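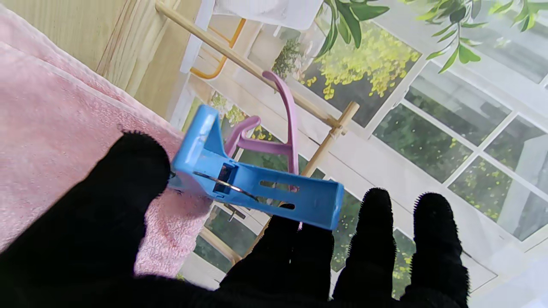
Laundry task update from the Leditz robotics club. We're entering Nuchit in September, and this is the chore we drew. Two gloved hands, one drying rack, clips and hangers.

The clips are the hard part. Squeeze too low and they twist. We're at 44 clean runs and want 100 before we change anything.
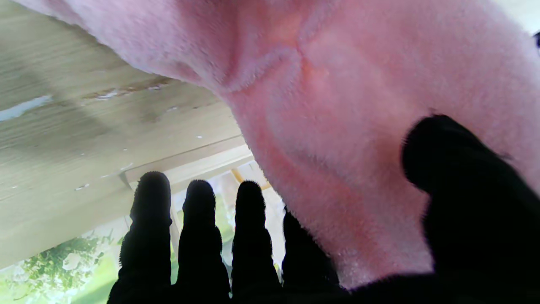 Thumb on one side of the pink plush, fingers on the other.

Next job is the fingertips. The fuzzy gloves grip cloth fine, but

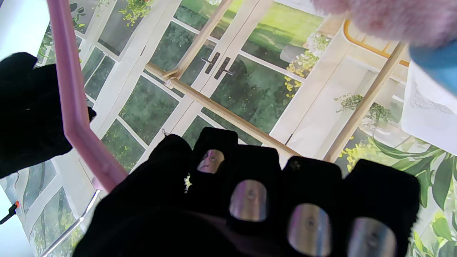 hard plastic slides on them, so we're trying a slower close this month.

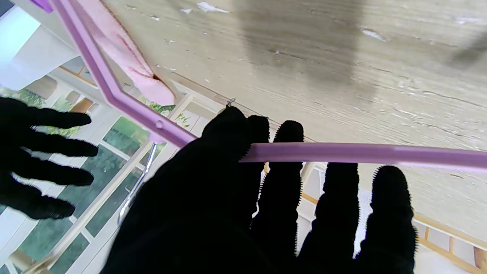 Both hands in, lavender frame across the fingers.

More after practice, 4 pm.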